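Lighting and Layout of a Shared Work Room
Student project report, Murutdale
Constanza Figueroa
July 9, 2022

1. Aim

The project looked at how one large room is lit and furnished, and whether people working at the tables get enough light. The target was 500 lux at table height.

2. Method

I took readings at 14 points with a borrowed light meter, with all the ceiling lights on. Each point was measured twice and the mean was used. The first set, from October, was thrown out as the blinds had been left open.

3. Results

Readings were highest under the fluorescent lights. The lowest was 82 per cent of the target, close to the back wall. The pendant lamps add less light to the tables than I expected. The white ceiling is curved, so I did not try to calculate reflected light and used the measured values only.

4. Furniture

The room has a light wooden table, a white desk and black office chairs. A white side table with flowers stands near a section of red brick wall. The floor is wooden. 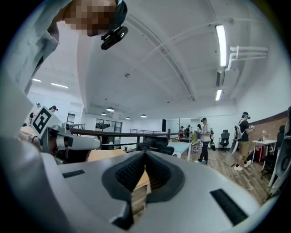 Would moving the tables be enough to fix the low readings?
Moving them would help at most points, but the spot by the back wall would still need a lamp of its own.

5. Further work

The readings should be repeated after dark. Tisulberg has a similar room, and measuring it with the same meter would give a fair comparison.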